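Cesau Community Archive > Galleries > Packing the Mockus Collection

Packing the Mockus Collection

The Mockus Collection of household papers and small goods was received by the Cesau Community Archive in June. It comprises over 2000 items, the greater part of them letters, receipts and printed labels. Before the move to the Harkeo building, each item was listed, wrapped and assigned to one of 80 numbered boxes. The work was directed by Helju Kairys, Head of Collections.

Staff were asked to keep papers apart from metal and glass, and to set aside any item with a torn or missing label. The gallery records the packing stage. Visitors may select the picture to enlarge it. 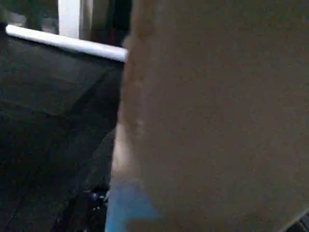

Close view: a tan surface beside a dark one, with small bright specks and a touch of blue near the bottom.

The boxes will be opened in numerical order at Harkeo. Items from boxes 1 to 12 will be made available to readers first, by appointment. Requests for copies should be sent to the reading room in writing and should quote the box number.

Comments

R. Dunmore
Will the receipts from the Rallomow shop be in the first group? My grandmother worked there.

Cesau Community Archive
The Rallomow receipts are in box 31. Please write to the reading room for an appointment.

pat_l
Nice and close up. I would like to see more of the labels when they are unpacked.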